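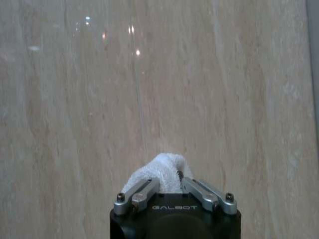

Against the Clean Bench

Loubna Abdelaziz

The Brandell rules give a student team 10 minutes to clear a bathroom floor of towels and put them in a basket. Every year there is a proposal to move the task onto a bench, and this year's version has more support than usual. The bench would be flat and matte, the towels would be dyed orange, and the lights would be fixed. I teach the project class that enters the event, and I think the proposal should be voted down.

The case for the bench is easy to state. Scores would be comparable between schools. Setup would be shorter. A team with a good grasp planner would no longer lose to a team that had a lucky morning with its depth sensor. All of this is true, and I have made the same complaints myself after a bad run.

The trouble is what gets removed along with the noise. Polished stone returns the ceiling lamps as small bright spots, and those spots move when the wrist moves. A segmentation model trained to find white cloth will sometimes find them. Glass lets the depth reading through to whatever stands behind it, or returns nothing. A towel has no fixed shape and no correct grasp point. Students who have worked only at a bench treat these as edge cases to be filtered out later. In a bathroom they are most of the input.

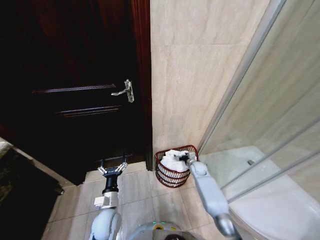
Last modified: March

There is also the question of reach. Our robot has two arms, and on paper either one can get to any point on the floor of a small room. In practice a wall, a shower frame and a toilet each take a piece out of the workspace, and a base position that suits one arm puts the other somewhere useless. The class of 12 spent more of last term on where to park the base than on grasping. I heard this described as wasted time in the review meeting. I would call it the main result of the term. A planner that never has to choose where to stand has been excused from half of its job.

Supporters of the bench like to cite the Jireš score, which we use for internal grading. It divides completed placements by attempted grasps and ignores the surroundings. It is a decent number for comparing two versions of the same code on the same day. It says very little about whether either version could be left alone in a room. A team can raise its score by declining every hard grasp, and under the present grading some teams do.
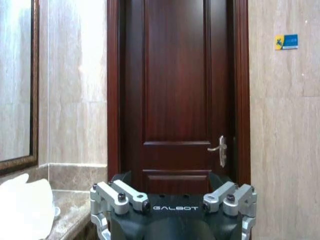 Gurnura Student Manipulation Team, Kiker School of Engineering

I will grant the other side one point. The current setup is poorly controlled. Towel placement is left to the judge on duty, and door position is not in the rules at all, although a closed door and an open one make for different rooms. Both can be fixed in writing. Draw the starting positions from a published list, state that the door stays closed for the full run, and log the camera exposure settings with the score. That would take care of most of the comparability problem and leave the stone, the glass and the plumbing where they are.

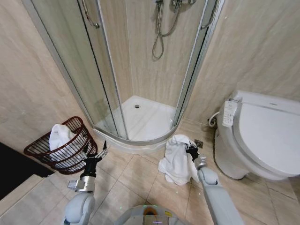

Right gripper closed on the towel next to the toilet, left gripper open in front of the basket.

A run should also be scored from the first attempt, with no operator reset. At present a team may take 2 resets free of charge, which hides exactly the failures I want students to write up. If the towel is dropped, it stays dropped, and the robot has to find it again in its new shape. The logs from those runs are long and unpleasant to read. I assign them anyway, usually before the lecture on recovery behavior, and the questions that come back are better than the ones I get from bench data.

The bench has a place in the first weeks, for calibration and for learning the gripper. My vote at the rules meeting will be to keep it there.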